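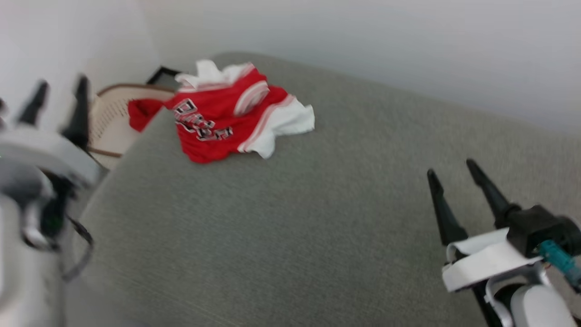 Colour transfer in mixed-colour garments: entry for 2024-10-09

Prepared by Rosalinda Agbayani. To be read with the January entry on rinse water.

Purpose. The workshop has been asked to revise the care guidance it issues for garments that combine a strong colour with white. The present guidance says only that such items should be washed cool and dried promptly. It gives no limit on how long a damp item may be left in a heap, and most enquiries from the public concern exactly that point. Today's work was confined to cotton strips. No finished garments were tested.

Materials. Red cotton was cut from the Cruzado roll, end 41, and the white from the standard bleached stock. All strips were cut along the length of the cloth. The first three red strips had a frayed edge and were discarded. Powder was Haden, from the sealed tub; the open tub has been caking and should not be used for recorded work until the lid is replaced.

Method. One red and one white strip were stitched together along the short side and washed in the Jolard machine on the cool programme, with a single rinse. Each pair was then folded face to face under a glass plate and left in the side room. Pairs were opened in turn through the day, the last of them at 90 minutes. A second set was hung without folding and served as the control. Tap water was used throughout. The side room window was kept shut, although the door was opened more often than the method allows.

Readings were taken in the Pluritz cabinet against the grey scale, by two readers working separately. Where the readers differed by half a step, the lower reading was entered. They differed by more than half a step on one pair only, which has been set aside and will be read again in daylight.

Results. The hung set showed no staining on the white at any reading. In the folded set the first pairs were clean and the later ones carried a pale pink band next to the stitching, strongest at 90 minutes. The band followed the seam closely and did not reach the free end of the strip. Pressing harder on the glass made no difference that either reader could detect. One strip had a separate mark near the corner, which has been put down to a fingerprint and excluded.

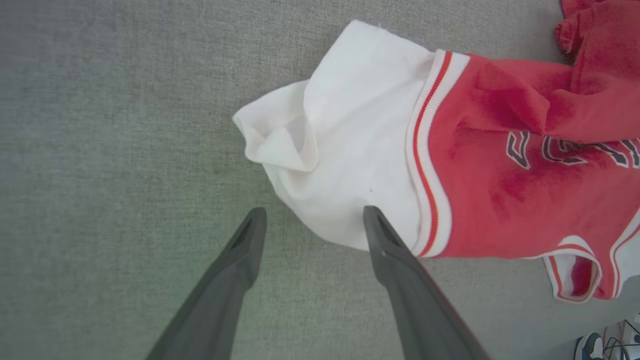 The present guidance treats colour transfer as something that happens in the wash itself, and advises separating light and dark loads. That advice remains sound for plain items, but it cannot help where both colours belong to the same garment. The red and white sports jersey is the obvious case: crumpled and partly folded, with the white in a loose bunch, it is bound to have cloth resting on cloth. If such an item comes damp from the machine and is left in that state, our folded strips are the nearer comparison. The wording should therefore deal with the period after the wash as well, and should tell the reader to open the garment out. Whether it should state a time is a matter for the next set. The dyer's notes for the Cruzado roll are incomplete, and a limit drawn from one dye on one cloth would be difficult to defend.

Cost. The powder, white stock and machine time for this set were charged to account 856. The glass plates were already held.

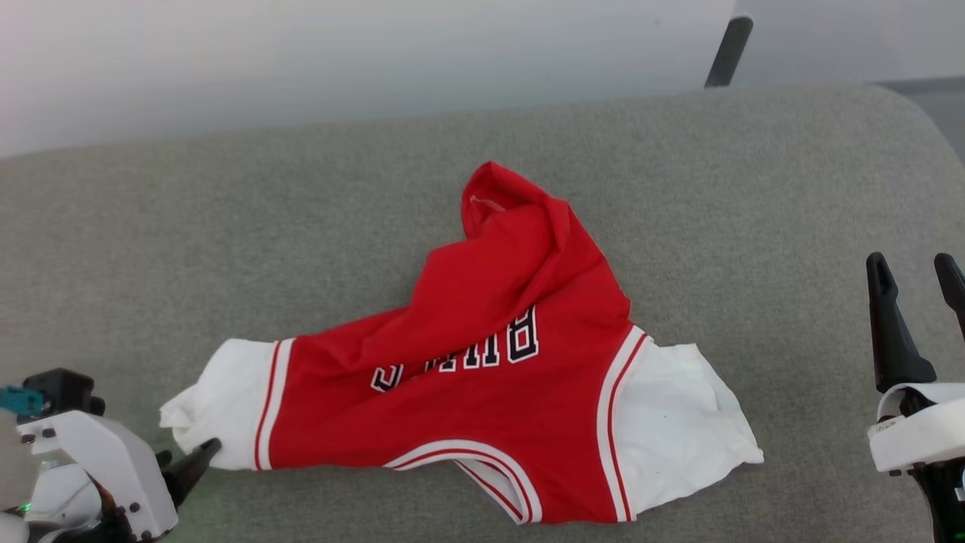 Red and white basketball jersey, back uppermost.

Next set. The same method is to be repeated with polyester strips and with a cotton and polyester blend. Rinse water is to be collected from each run and kept in the 100 ml bottles, labelled with the strip number — the labels used in January came away in the cold store and a different adhesive should be ordered. Two rinses will be tried alongside one. The side room door is to remain closed once the plates are down, and a notice will be fixed to it.

Outstanding. The disputed pair must be read again before the results are copied to the main register. The grey scale is showing wear at the lower steps. A replacement has been requested from stores and had not arrived when this entry was closed.

R. Agbayani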